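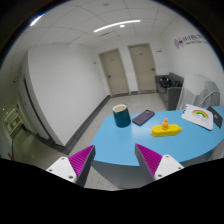 Written by Emlyn Rosser
Reviewed by Anouk Segers
Last updated in February

A mug is a drinking vessel with a handle, used mainly for hot drinks such as coffee, tea and cocoa. It is larger and heavier than a teacup, has straighter sides, and is normally used without a saucer. The word is also applied to beer mugs, shaving mugs and the metal mugs carried by campers.

History

Drinking vessels with handles were made from clay, wood and bone long before the potter's wheel came into use. Early clay mugs had thick walls and were hard to drink from. Thinner walls followed once the wheel spread. Metal mugs were also common but had a drawback with hot drinks — the rim could burn the lips.

Glazes

Most ceramic mugs are coated with a glaze, a glassy layer that seals the clay and makes it easier to wash. The glaze inside is often different from the one outside. At the Stakby pottery, which listed 466 mug patterns in its last catalog, the outside color was applied by dipping and the inside was filled and poured out.
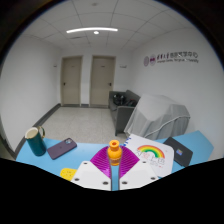
Handles are usually made separately and joined to the body with liquid clay before firing. The join is the weakest part of the mug, and a handle that dries faster than the body may crack away. Some handles are given a metallic finish, which on many wares needs a further firing at a lower heat. A gold-toned handle on a dark teal mug with a cream-colored interior is one such pairing of finishes. Mugs with real metal in the decoration should be kept out of microwave ovens.

Collections

The Godoy collection at Trumasholm holds 849 mugs, most of them plain kitchen wares. Six are shaving mugs with a separate shelf for the soap. A smaller group, from the harbor canteen at Pidodport, is stamped on the base with the canteen's name.

See also: Beaker, Stein, Tankard, Teacup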